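Monday, January, equipment planning

Long morning with the budget sheet and I came out of it more cheerful than I went in! Margareta Nistor got the second quote back from Trernley for the new gripper fingers, and it is 3040 with shipping. I had put 4000 on that line, so there is real money left over (first time this year, which is easy to say in January).

What I'd like to do with the difference, in order:

Spare wrist cables first. We have one set between two arms and I don't want to lose a week over a connector again.
Then a proper work surface. Brown paper and blue tape have been great – you can redraw the cells in ten minutes – but we go through a lot of paper. Cozma does a printed mat, 201 each.
Wheeled pendant stand, if anything is left.

The big item is still the second bench. Elfriede Wegener wants it at the Clellville site and I want it here, and we both have a point. Nernside will hold a used frame for us with a 3000 deposit, refundable. I say put the deposit down and argue afterwards.

Food handling setup is where the new fingers will go first. Round slices on a board are a lovely nasty test and I can't wait to try the softer tips on them.
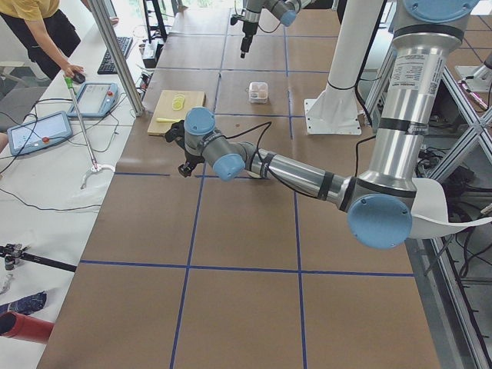
Food cell layout, cutting board and lidded container in separate grid cells. Second arm at the far end.

To do: ask Trernley if the fingers come with their own mounting screws. Measure the table before ordering mats – twice. Elfriede to send floor plan.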